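I went over to the Ralbridge works on Saturday morning, mostly to see what had become of the old sorting hall, and came home with far more to say about shoe trays than I ever expected to. If you haven't been down Miltdale way for a while, the footwear side of the business has been shifting across since May, and the line at the back of the building is the part everyone wanted to show me.

It's very yellow! I'd been told it was bright, but I still wasn't ready for it (my neighbour calls it the custard line, and I can see that sticking). The firm has put in new lighting too, and after the gloom I remember from the old days it's a treat to be able to see where you're putting your feet.

The line is being set up for a canvas plimsoll called the Cuautle, which will be the first thing made here from start to finish. The plan is for 80 pairs a day to begin with, going up once the summer orders come in. The first order is for 1444 pairs and they're all spoken for, so don't go knocking on the door hoping for a bargain just yet. I did ask.

What I liked best was how simple the bit that holds things is. I'd pictured something full of springs and clamps, and it's a row of black shapes with raised sides, set along the top of a long yellow beam. I'm told they came from Ivico, who also did the ones at the old site, and that swapping one over takes less time than making a cup of tea — I'll believe that when I've timed it.

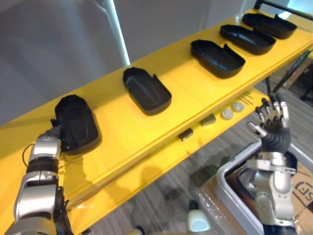
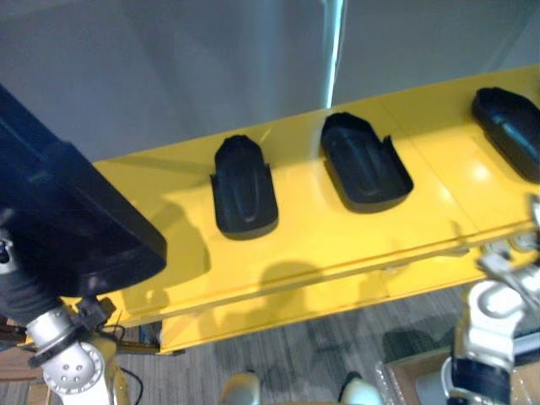 ## Open morning and jobs

There'll be an open morning on a Saturday later in the season, with the doors open for people who live nearby. Groups will go round 30 at a time, so you may have a bit of a wait, but there'll be tea in the canteen and somewhere to sit. Flat shoes, please, and no pushchairs on the shop floor.

A few packing and finishing jobs are coming up as well, mostly days with the odd early start. Forms are at the front desk in Ralbridge, or you can pick one up from the library in Miltdale if that's easier.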